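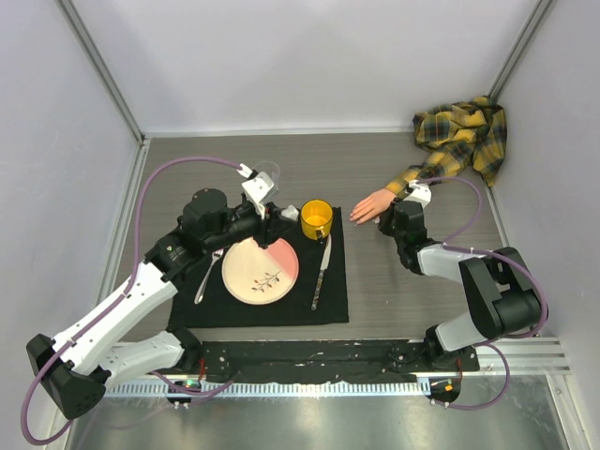 Page 63

Re: Washing cloth placemats – what am I doing wrong?

olora_kitchen
Hello all. I have bought 10 black cloth placemats from Steketti for our small café. After one month of washing, the colour is going grey at the edges. I wash at 40 with ordinary powder. Is it the fabric or is it me?

tansyroot
Probably the powder. Use a liquid for dark colours, turn them over, and never put them in the dryer. Mine are from February and still look good.

olora_kitchen
Thank you, I will try the liquid. I forgot to say that our water is very hard.

gregory3434
Sorry, I disagree with tansyroot. Liquid is fine, but cheap dye is cheap dye. I had the Strobel ones and they faded with every kind of soap. Buy grey and stop worrying.

tansyroot
Grey shows every drop of coffee! I would not do it in a café.

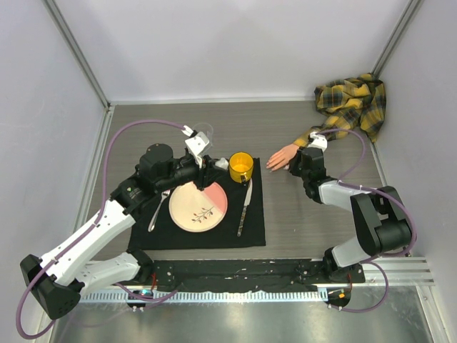 Black placemat with the cream and pink plate.

olora_kitchen
I prefer black also, because our plates are light and the customers like the contrast. My other question is about ironing. The near edge always gets small wrinkles.

welow_fan
Iron it while still a little damp, from the wrong side. Or pull it flat by hand and dry it on a rack – I do this and have not ironed for years.

gregory3434
Life is too short to iron a placemat. Put the plate on it and serve the lunch.

olora_kitchen
My mother-in-law comes for lunch, so I will iron. I will write again after a few washes with the liquid.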